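About Us
Prancombe Robotics Workshop, Wumville

We started in 2000 in the back of a former shoe store, teaching evening classes in electronics to anyone who turned up. Robots came later, mostly thanks to Parvathi Bangera, who kept bringing motors to class until we gave her a course of her own. She now runs the whole teaching program (and still brings motors).

These days we teach teens and adults to program robot arms for small, everyday jobs. No experience needed! Plenty of our students have never written a line of code, and they ask some of the best questions we hear.

Our favorite day of the year is the open day in July. Last time we had 81 visitors, including a busload from Bradel and a family who came to see the soldering room and stayed until we locked up. Tullio Valentini ran the demonstrations, with Uchenna Nwachukwu at the keyboard, and people crowded in close to ask why a robot finds a mug or a plate so much harder than it looks. We love that question – it usually eats up the rest of the hour.

We do school visits too. A class gets 2 hours with us, split between a talk and time at the benches, and Ashley Stockdale will happily work out a date with you. Teachers, please bring your own questions along with the kids' ones.

If you'd like to see what we're working on, demonstrations are held on the main floor next to the Bortolotti Room, and you can walk right up to the tables.
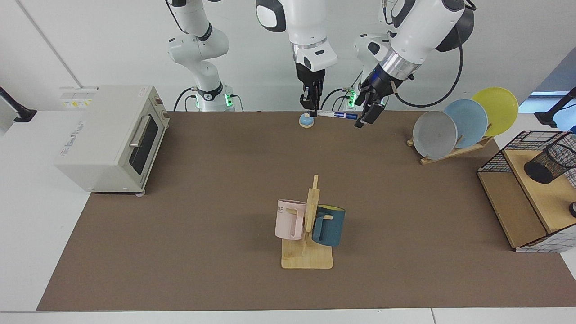
Coffee is upstairs, and so is Nazareno Ferri, who signs up new students and can show you the class list for the coming term.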